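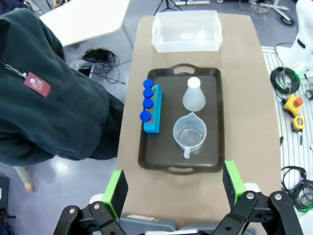
Chapter 2

Showing a Robot What You Mean

212 shares 9 comments

Anyone who has taught a child to tie a shoe knows how quickly words run out. You say "make a loop," and then you say "no, a smaller loop," and before long you have given up talking altogether and put your own hands over theirs. You pull the lace through together, once slowly and once at the proper speed, and the child gets the feel of it. Most of the knowledge you were trying to pass along was in your fingers the whole time, and you could no more have written it out than you could have written out how to ride a bicycle.

Robots have put engineers in much the same spot. In Chapter 1 we spent a good many pages on programming an arm the traditional way, by naming positions and telling the arm to visit them in order, and if you worked through the exercises there you will have noticed how much patience that takes (and how much retyping!). It is a perfectly good method when the parts arrive in the same place every time. It becomes a poor one as soon as somebody nudges the table. In this chapter we take up the other approach, in which a person shows the arm what to do, the arm's movements are recorded along the way, and a program of a rather different sort is worked out from the recordings.

People in the field call this learning from demonstration. You will also hear "teaching by showing" and "imitation learning," and although there are those who will argue over the differences, we will use the first term and not worry much about the others until Chapter 5.

A tray to think with

It helps to have one job in mind as you read, so we will keep coming back to the same one. We call it the tray task, and it came to us from the training room at Zendley's Pimthorpe site, where new staff learn it in their first week.

There is a serving tray on a table. On the left side of the tray goes a test tube rack with capped tubes in it, lying lengthwise. On the right go a flask and, on the near side of the flask, a measuring beaker with its handle toward the near edge. When the tray is finished the pieces stand clear of one another, and a person coming along afterward can take hold of the handle cutouts at the two ends without bumping anything.

Read that over again and ask yourself how much of it a robot could use. "Stand clear of one another" is plain enough to you and me, but how clear? Would a finger's width do? Does the rack have to be square with the edge of the tray, or is a little crooked all right? And where should the gripper take hold of a flask, which is wide at the bottom, narrow at the neck, and see-through besides? You could sit down and answer every one of those questions with a number, and some people have, but it is a long afternoon's work and the numbers will be wrong for the next tray.

Now suppose that you simply do the job, with the robot's own gripper, while the robot keeps a record. Nearly all of those questions get answered without your having to ask them. The record shows how far apart you put things, and if you do the job many times it also shows how much you varied, which tells us something about how much variation you were willing to put up with. We will make a good deal of that idea later on.

Two ways of lending a hand

There are 2 main ways of giving a demonstration, and each has people who are very fond of it.

The first is to take hold of the arm and move it. The motors are set so that they hold the arm up against its own weight but otherwise give way when pushed, and you walk the gripper through the task the way you might steer a dancing partner who doesn't know the steps. This is called hand guiding. Beginners take to it wonderfully well, and on a light arm you can give a respectable demonstration in your first quarter of an hour. You feel the weight of things. You feel it when the rack touches down on the tray. The trouble is that your own body is in the way a great deal of the time. You have to lean in over the table, and a camera mounted at the wrist will take in your sleeve or your shoulder along with the labware, so that the pictures the robot learns from contain a person who won't be there when it works alone. Two-handed jobs are also awkward, as you will find out in Exercise 2.4 when you try to guide two arms at once.

The second way is to stay back and work the arm by remote control, which goes by the name of teleoperation. You might hold a handle whose movements the robot copies, or wear a glove, or push around a small model arm, called a leader, while the big one follows. The older Pimthorpe station used a leader arm called the Dreler, and many of us who learned on it still have a soft spot for the thing, stiff elbow and all. With teleoperation you can stay out of the camera's view, and you are working through the robot's own reach and the robot's own grip, so anything you manage to do is something the robot is able to do. What you give up is feel. A beaker that has just touched the tray and a beaker that is being pressed hard into it can look very much alike on a screen, and your hand gets no warning of the difference unless the equipment has been built to supply one.

We are often asked which is better, and we would love to give a short answer. Hand guiding suits short jobs with a lot of contact in them. Teleoperation suits long ones, and it suits any project where pictures are the main thing being learned from. Plenty of shops use both in a single morning, and some use them within one demonstration, guiding the arm by hand to a good starting pose and then stepping back to the controls.

What gets written down

A demonstration, once it has been saved, is a stack of readings taken many times each second. You can expect to find the angle of every joint, how far open the gripper is, whatever the cameras saw at that moment, and (if the arm can sense it) how hard things were pushing back. Next to these sits a record of the command that was given. Keep the reading and the command apart in your mind, please. Students mix them up every year, and it leads to a kind of muddle that takes days to untangle. The reading tells you where the gripper was. The command tells you where the person wanted it to go, and the two disagree most at exactly the interesting moments, such as when the fingers close on something solid.

Even with all of that saved, a lot is missing. The record has no idea why you paused. Perhaps you were lining up the flask, or perhaps the telephone rang. A learner given both pauses will treat them with equal respect, and we have watched an arm stop dead above a tray for no better reason than that its teacher used to stop there to push up her glasses.

How many times?

The first class to use our tray exercises recorded 74 demonstrations among them over one week in September, and the arm they trained could place the rack quite nicely and was hopeless with the flask. They were disappointed, and we told them they had no call to be. The rack is brightly colored and sits flat. The flask is translucent, and an arm that looks for it with a camera has to pick out a faint pale shape. A larger set put together afterward by the Ó Gríofa teaching lab ran to 3000 demonstrations and did far better, although when we went through it we found a long run in which the tray had hardly moved from one recording to the next, and those added very little.

So the count matters, but look at the spread too. If you always begin with the tray in the same spot, the arm learns about that spot. Shift the tray a little between tries. Turn it. Let a different person take a turn, preferably one with different habits from your own. Leave in the tries where you began to go wrong and then put it right, for a learner that has only ever seen smooth work doesn't know what to do when its own work stops being smooth. We will see in Section 2.3 how small errors pile up over the course of a movement and carry the arm into places no teacher ever took it, and there you'll be glad of every fumble you kept.

Before you begin

You will want an hour with a real arm before you go on to Section 2.1, if your school has one. Find the emergency stop first and press it once on purpose, so that your hand knows the way. Then pick any two objects on the bench, move them onto a tray by hand guiding, and do the same again by remote control. Don't bother to record anything yet. Just notice what you had to think about in one case that you didn't have to think about in the other, and jot it down somewhere you can find it again, for the first set of exercises asks you to bring those notes along.

If there is no arm to be had, borrow a pair of kitchen tongs and a friend. Let the friend hold the tongs with eyes closed while you steer by the wrist, and then trade that for steering by voice alone, from across the room. It is a silly way to spend ten minutes and we recommend it warmly. Use plastic cups.

Section 2.1 begins with hand guiding and the question of how an arm holds itself up.

212 shares 9 comments Share this chapter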